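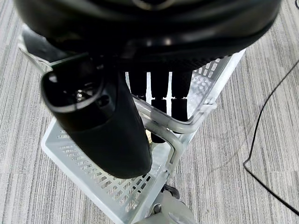 The Badge Table at Halás

On the second Saturday of the month, the scouts of Halás bring their shirts to a long table and learn to sew. The leader of the evening is Yesenia Villaseñor, who came to scouting as a parent and stayed when her son had already left it.

The rule in her group is simple. A badge must be sewn by the scout who earned it. Glue is not accepted, and also not the iron. "My first one fell off in a river," says Wilmer Grajales, who is now a patrol leader and has 46 badges on an old blanket. The shirt was too small for them a long time ago.

The group started in December with one box of needles and thread in two colors, and neither color was the right green. Parents complained a little. Some of them said that a child of eight years cannot make a straight line, and this is true – the lines are not straight. Villaseñor does not correct them if the badge holds.
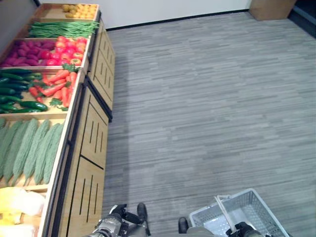 The older scouts sit between the younger ones and thread the needles, which is the part that takes most patience. Kjell Rønning, the district leader, visited on a cold evening and was given a button to repair on his own sleeve. He needed three tries.

For the summer camp at Pulia each scout will carry a small repair kit in the pack: two needles, thread, a safety pin and a piece of strong cloth. The camp has 70 places and most of them are taken. Rønning wants the other groups in the district to copy the kit, but he has not yet asked them. Grajales is preparing a new blanket, because the old one has no more space in the middle.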